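Week 2: Color and the Glazed Surface
Notes for the evening section, Shona Hapeta

Welcome back, everybody, and thank you for being so patient with the parking at Quinlan Hall (I know, I know). Tonight we leave line drawing behind and start on color, my favorite part of the whole course, so forgive me if I run on a bit.

Teal sits between blue and green, and people will argue happily all evening about which side it leans to. Put it near white and it looks deeper. Put it near orange and it fairly jumps at you!

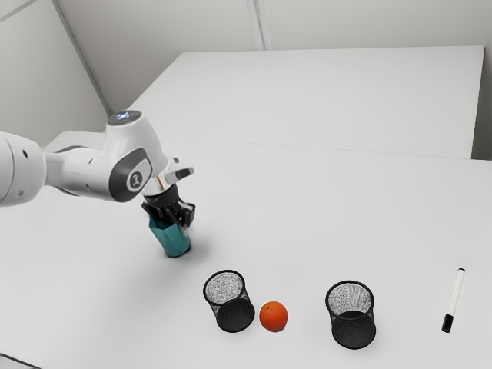

Fig. 1. Teal against white.

Potters at the old Drerevham works knew this well. Their sample book lists 3,482 glaze trials, over 70 of them blue-greens, and the margins are full of grumbling about batches that came out too gray. We'll pass my photocopies around after the break, so please keep coffee away from them.

Value, meaning how light or dark a color is, changes with every turn of a surface. One pot of paint won't do for a solid form. You'll want a light mix for the side that catches the light, a middle one, and a darker one for the side turned away. Squint at your subject before you mix anything, and don't forget the shadow underneath, whose edge is often softer than beginners make it.

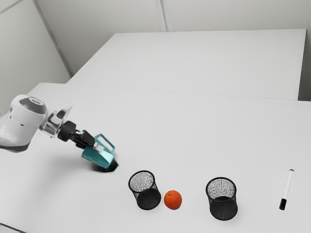

Pouring vessels

For next time, read chapter 13 in Wonard, skipping the long section on kilns unless you enjoy that sort of thing (I do). He is very good on how a pitcher's body, lip and handle have to belong to each other, and on how the eye follows the opening first. Bring one vessel from your own kitchen. Chipped is fine, ugly is fine, my own is both.

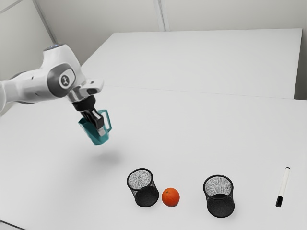
Homework

Paint your vessel twice, once on white paper and once on a warm tan ground, using the same three mixes. Wuto student gouache is plenty good enough.

Drerevham Evening Studio | Questions: see Shona before class | Back to top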